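Workshop notebook, December

Giveaways again. Starting a fresh page because the last one turned into a list of phone numbers.

The question we were asked: does handing out a free thing at a trade stand bring in any work, or does it only bring in people who like free things? Gekance want an answer before they pay for the spring stands. I have my suspicions and will try to keep them out of the way until the sums are done.

What we had to go on. Two events this autumn, both with the same stand, same banner, same table cloth. At the first (Clitusmont, the business fair in the old market hall) Gekance gave away printed tote bags. At the second, the Zwane open day, they gave away nothing at all except leaflets, because the second box of bags never came. So we have something like a comparison, by accident. I would not have dared suggest it.

Bags ordered: 200. Bags gone by the end of Clitusmont: all of them, and the stand team were very pleased about it. I'm less pleased. A bag leaving the table tells us that a person had a free hand. When I asked how many of those people had stopped to talk, the answer was "loads", and I have written "loads" in the sheet in the column where a number should be.

Names left on the sign-up sheet at Clitusmont: 21. Names left at Zwane, with no bags: 20. Zwane was the smaller event by any measure, with a car park that had flooded at one end. Make of that what you like. What I make of it is that the bags bought us one extra name, and one of the Clitusmont names is plainly a joke.

Before anyone gets excited, problems with the above:

The Zwane stand was next to the tea urn. People queue for tea and have nothing to do with their eyes. That alone could be worth several names.

The sheet at Clitusmont was under the bags for the first hour. I have this from the person who put it there.

Different crowds. Clitusmont gets families in the afternoon. Families take bags and do not buy office signage.

Rain. It rained at Zwane and people stayed inside longer.

So it isn't a fair test and I don't want it quoted as one. But it is the only test anybody here has done, and the supplier's brochure has none. The brochure says a branded bag is "seen hundreds of times" over its life. Seen by whom? My own kitchen has a drawer of branded bags and I could name the firm on perhaps one of them.

Follow-up. Every name that could be read was rung or emailed within the fortnight. Results so far: 2 quotes asked for, both from the Zwane sheet. No orders yet. The Clitusmont people were polite. Several didn't remember signing anything, though one remembered the bag and thought it came from the stall opposite.

Reply from Gekance to the above, in short: the bags are "brand awareness" and you can't measure that. I don't accept this. If you can't measure it you can't claim it went up either. I have asked what they would expect to see different in a year's time if the bags worked. Waiting.

Basex. This is the tracking tool we were sold in the summer, the one with the little square codes. The idea is that each giveaway carries its own code, people point a phone at it, and we see which event they came from. We tried it on the Clitusmont bags. The dashboard shows nearly all the visits came on the day before the fair, which means it was us, testing it. After taking those off there's not enough left to draw a line through. Things I would check before writing it off:

The code was printed on the gusset, where it folds. Tried it on my own bag at arm's length and it took four goes.

No reason was given to scan it. Just the square. I wouldn't have scanned it.

The page it went to was the home page, which starts with a video.

Will try once more with a flat surface and a page made for the purpose. If it shows nothing a second time I am cancelling it and I don't want to hear about the annual discount.

Next round. Proposal is to drop bags and put the same money into something people have to stop for. Ideas put forward at the bench, with my notes:

Prize draw. Cheap, gets names, but gets the names of people who like prize draws. Only worth it if the prize is dull to everyone except a customer. A free shopfront survey would do. Nobody's uncle wants one of those.

Something to look at. A good big daft object does pull people across a hall, I've seen it happen. I have not seen it sell anything. Would need someone at the stand to talk to them once they have come over, and the current team tend to stand behind the table.

Cups. Keeps coming up. More useful than bags, I grant that, and they stay on a desk. Also heavier, dearer to post, and everyone has a cupboard full already. Small run only, and handed over after a conversation, never left in a pile.

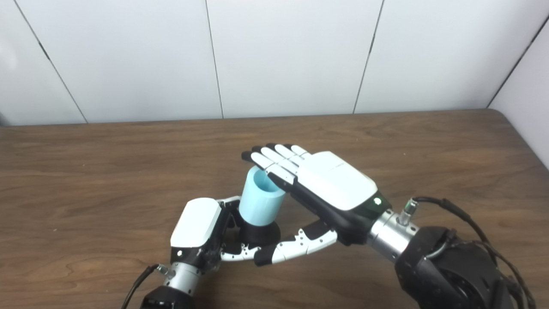 Page last changed: December, 16:40

Added later, after the call. Gekance will go along with a split for the spring: one stand with a giveaway, one with the dull prize draw, same staff at both, same sheet, sheet on top of the table where a person can find it. They wanted to choose which event gets which. I said toss a coin. They didn't like that, and we have settled on tossing a coin.

What gets written down on the day, agreed now so it can't be argued over afterwards: names left, conversations over a minute (one tally sheet, one pen tied to it), things given away, and anything odd such as weather or tea. Quotes and orders get added at four weeks and again at three months. Anything that comes in after that doesn't count, however nice it is.

On cost. The bag invoice was given to me without the printing set-up or the delivery, and both were on a separate bill. If we are going to say what a name costs us, it has to be on the full amount, plus the stand fee. I did it on the back of the brochure and the figure for Clitusmont is bad enough that I want someone else to do it again from scratch before it goes in an email.

Still open:

Where the second box of bags went. The carrier says delivered. There's a signature and it looks like a fish.

Whether leaflets do anything. We didn't count them out or back, so Zwane tells us nothing on that.

Whether to ask people on the phone what made them stop. I think yes, but they'll be kind about it, and kind answers are no use. Better to ask what they remember and leave the bag out of it unless they bring it up.

Basex login expires at the end of the month. Download the Clitusmont data first, such as it is.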